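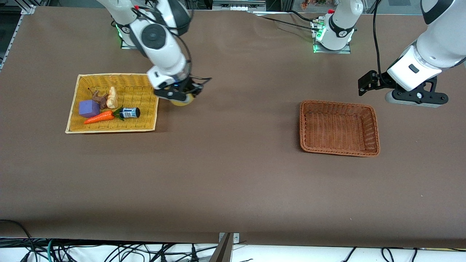 Bảo Lý replied that the giveaway form counts an entry only after the confirmation link is clicked, so the totals on the entry page and in the export will never match. The page says 3,112. The export says 1,596. Draw from the export.

Posted in Giveaways & ARCs, December, by Bảo Lý
Last updated 4:40 p.m.

tazi_reads
The rules post says "all entries." It does not say "all confirmed entries." If the draw is run on the export, close to half the people who filled in the form were never in it. I would rather see the draw run on the full list and the winner asked to confirm by email.

gidetti
Disagree. A lot of the unconfirmed rows are the same address typed with a dot or a plus sign. I ran the spring draw for the Tendness box set on the full list and had to redraw 2 times before I got a mailbox that accepted mail. Confirmed only, and fix the wording for next time.

tazi_reads
Fixing the wording for next time does not fix it for this one. Strip the duplicates, keep the rest. That is one column sort.

Bảo Lý
One column sort catches exact matches. It does not catch dots and plus signs. The form tool (Jastik, free tier) has no setting for that.

margin_notes
Separate question. Does the winner get the signed paperback or the ebook? The header says paperback and the form says "format of your choice." I am outside the US and the last signed copy I won took 2 months to arrive.

Bảo Lý
Paperback for US addresses, ebook elsewhere. The form text was copied from the last giveaway. I have edited it.

margin_notes
Then the form changed after people entered. I would have skipped it for an ebook. I already own the ebook.

gidetti
Margin_notes has a point there. Mail the paperback wherever it goes. One padded envelope is cheaper than this thread.

tazi_reads
Agreed on the envelope. Still not agreed on the list. Readers who enter from a phone often never see the confirmation mail, it lands in the promotions tab.

Bảo Lý
Compromise: a second confirmation mail goes out tonight to every unconfirmed address. Entries confirmed by noon tomorrow are in. I draw at 1 p.m. and post first name and last initial. Paperback ships to any country.

tazi_reads
Fine. Please put the noon cutoff in the header too.

This site uses cookies to keep you logged in and to remember your reading list. Accept | Manage settings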